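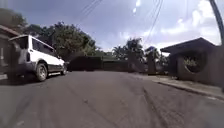 Lawal Cold-Lay Road Repair, 29 kg bag

Grey stuff for mending grey stuff. Lawal is a ready-mixed asphalt for potholes, sunken patches and the dip outside your gate that has been taking the shine off your hubcaps. No heating, no mixing, no special talent. It comes in one colour, and you can guess which.

Clear out the loose bits, sweep the hole, tip in the Lawal a little proud of the road and bash it flat. A hand tamper is best. Driving the family car back and forth over it also works and is more popular with teenagers. You can park on it after four hours.
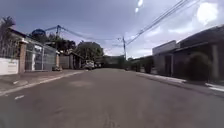
It won't match an old, sun-bleached road on day one. A fresh repair goes down nearly black and fades over a summer or so, and even then you'll be able to find it if you go looking. Zeeshan Usmani on our trade counter calls this "character". He has a driveway full of it.

Fine cracks are a different job. Lawal is too coarse for them, so use Trunedley Crack Filler, which pours from the bottle and gets on your shoes. Kerbs and pavements are concrete and want neither.
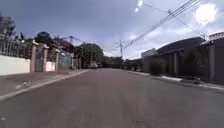
Doing the whole street with the neighbours? A pallet holds 1000 kg in loose form, or we can deliver bags to the kerb. Our driver does kerbs only, and he doesn't do gates, steps or "just round the back".

Depth per layer: up to 94 mm
Colour: black, then grey
Storage: under cover, off the ground, bag closed
Not for: crack filling, flower beds, levelling the shed

Sold by Dusgate. For pallet prices ask for Leonora Yap.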